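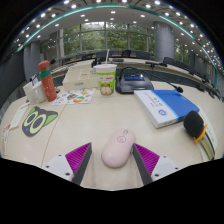

What does the Binus method learn from?
It learns from short demonstrations made by a person who holds the gripper in the hand. No robot arm is needed for this part. Each demonstration is one simple task on a normal table, such as moving a computer mouse that has a drink cup standing just beyond it. We leave the other objects on the table, so the policy must learn which one matters.

How many demonstrations do you use?
For the mouse task we used 300. With 37 the policy already moved toward the mouse, but it often closed the fingers too early.

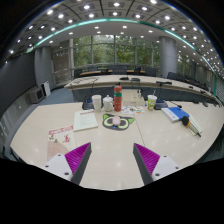 The mouse task: fingers over the table, cat-face mat ahead.

Why do you use a wide lens?
The policy, called Zelov, gets only the picture from the gripper. With a wide view it can still use the room and the windows to know where the hand is. We tried 2 narrower lenses and the results were worse.

Does it work with other mice?
We tested 5. The flat ones are still difficult, and we do not have a good answer yet.
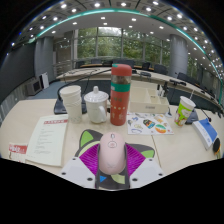
Ulley, April

We are now repeating the mouse task with different mats. A mat with strong colors, like lime green and black, may confuse the policy when the mouse lies on it. Questions about the data can be sent to Brisa Cortés.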